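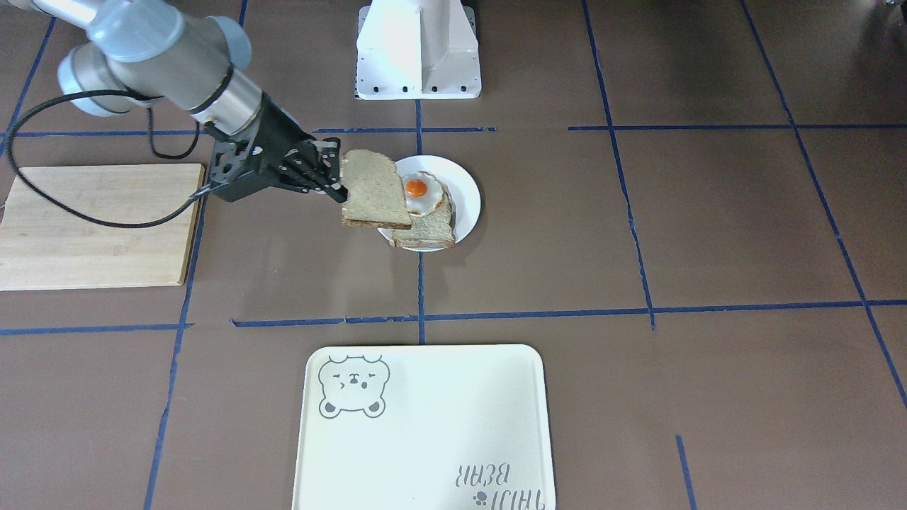 Figure 2. The sandwich task in the taped workspace. The right gripper holds a slice of bread beside the plate, on which a second slice and a fried egg are already in place.

By Faustino Zamudio
Monday, February 8, 2021
14 comments | 3 shares

3. The sandwich task

3.1 Setting and course structure

The work reported in this section was done by students in the manipulation project course at Vorkidia. The course is taken in the last year of the undergraduate program and runs until June. Students work in teams, and each team is given one household task to carry from a written plan to a working demonstration on the arm. The tasks are drawn by lot. The team described here, which called itself Bedance, drew the egg sandwich.

The team had eight members. Half of them had never used a robot arm before the course started. They were given lab access on two afternoons a week and could run simulations at any other time. All code was kept in a shared repository, and changes to the motion limits had to be approved by the lab instructor before they were loaded.

3.2 Layout

The workspace is marked out with strips of dark blue tape laid directly on the brown surface (Figure 2). The strips divide the area into cells of different sizes. The team gave each cell a short name and used the names in its plans and logs, so that an error could be reported as "plate too far left in B" without taking a measurement. The cells were never meant to be used for calibration, and the tape was not laid to a fixed tolerance. Teams that tried to read positions from the strips got poor results, as the joins are uneven in several places.

Objects for the task are a wooden cutting board, a round white plate and a cream-colored tray. In the plan used for most trials, the plate is placed between the board and the base of the pedestal, and the tray stays clear of the arm's path.

3.3 Task definition

A trial begins with one slice of bread on the plate and a fried egg on top of it. The robot must pick up the second slice, carry it to the plate and lower it onto the egg. A trial counts as a success if the top slice covers the yolk and both slices stay on the plate after the fingers open. The alignment of the crusts was scored separately and is not used in the results below.

The egg was not handled by the robot in any trial. An early plan had the gripper moving the egg as well, but the team dropped this after the first lab session – the cleaning time between attempts was longer than the attempts themselves.

3.4 Grasping bread

Bread proved harder to hold than the plastic blocks used in the training exercises. It gives under the fingers, and the amount it gives changes during an afternoon as the slices dry out. The team wrote two grasp controllers. The first, named Cotance, closes the fingers to a fixed width. The second, named Lozano, closes until the motor current rises past a set level and then backs off slightly.

Both controllers take the slice by its edge. This leaves most of the slice free, so it can be lowered over the egg without the fingers touching the yolk. The cost is that the slice can turn in the grasp if it is held too lightly. Slices from the ends of the loaf were left out.

3.5 Trials

The team logged 258 trials over the course, counting both controllers. Some 2 minutes were needed to reset the workspace after each one. A trial was stopped by hand if the cable near the wrist caught on the cutting board, and these trials were kept in the log as failures.

Cotance did well on fresh bread and poorly later in the day, when it tended to crack the crust. Lozano was slower to close but held up better as the bread dried. Most of its failures came at release, when the slice stuck to one finger and was dragged off center. Opening the fingers in two steps – a small release, a pause, then a full release – reduced this, and the change was kept for the final demonstration.

Students recorded the cause of each failure in their own words. We return to these notes in Section 4.

This site uses cookies to remember your settings. By continuing to read you accept our cookie policy. Accept | Manage settings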